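# Is an oil finish on a secondhand dining table ever worth the trouble?

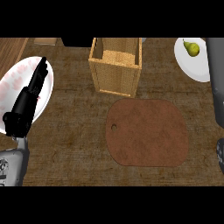 Should I strip an old table to bare wood before I oil it, or can I sand lightly and go over what's there?

Depends on what's there. Put a few drops of water on the top and wait. If they bead up and sit, you have a film finish like varnish or poly, and oil will do nothing but smear on top of it, so strip it. If the water darkens the wood within a few minutes, a light sanding is enough.

That was the whole exchange I had at the paint counter in Stestodside, and it sounded a bit too easy, so I'm bringing it here. I bought the table in August for $149. The seller said it had "only ever been oiled," which is what every seller says. The water test gave me beads at one end and a dark spot at the other. I've been told by three different people to buy Brasura, which costs $49 a can and promises one coat and done. I don't believe in one coat and done. A refinisher quoted me $615, and for that I could buy four more tables. We eat at it every night and there is a kid with markers. Has anyone here used an oil finish on a table that gets real use, for longer than the week it takes to post pictures of it?

- **bornonbound**

---

**Nuria Sarmiento**

Beads at one end and soaking at the other usually means a worn film, not an oiled top. People wear through varnish where they sit and it survives where they don't. I'd treat the whole thing as varnished.

What I would do:

1. Scrub it with mineral spirits first and let it dry overnight. Old wax will also make water bead, and you don't want to strip a table over a bit of wax.
2. Test again in five or six spots. If it still beads, use a chemical stripper or a scraper. Sanding off old varnish clogs paper and leaves dips.
3. Sand to 120, then 150, and stop there. Going finer makes it feel lovely and take less oil.
4. Thin coat, wipe off everything that will come off, wait a day, repeat. I did three coats on mine.

If there's any chance it's a veneer, look at the edge before you start. You get very few passes with sandpaper on veneer.

As for whether it holds up: mine has had 8 years of meals. Water is fine if you wipe it up the same evening. Hot pans are not fine, and neither is red wine left until morning. Marker comes off with a little spirits and a patch of new oil, and that's the one real argument for oil over poly. You can fix a spot on a Friday night without redoing the top.

I have never used Brasura, so I can't tell you whether the can is lying. Any one-coat product should be tried on the underside first. And lay your oily rags out flat outdoors to dry, don't ball them up in a trash can. They can catch fire on their own.

---

**carrasco_dan**

just poly it. oil is for people who like oiling

---

**hinge & bracket**

I'd push back a little on the stripping advice. I went over a half-worn varnish top with a wiping varnish (the kind that's mostly thinner), scuffed it with 220 first, and it blended almost well enough to fool me. Took one weekend. Not pretty in low sun, but the table was cheap and so am I.

That only works if the old finish is sticking well. Press some masking tape down hard and rip it up. If flakes come with it, do what Nuria says.

I'd also ask the $615 person what finish they'd be putting on. Mine wouldn't say, which told me plenty. If it's a sprayed lacquer you'll be calling them again after the first hot casserole dish.

---

**bornonbound**

Thanks. Did the spirits scrub and the rag came up brown and waxy, and now only the far corner beads. Tape test pulled nothing. I'm still not buying the can. Will scrape the corner and see what color it is under there.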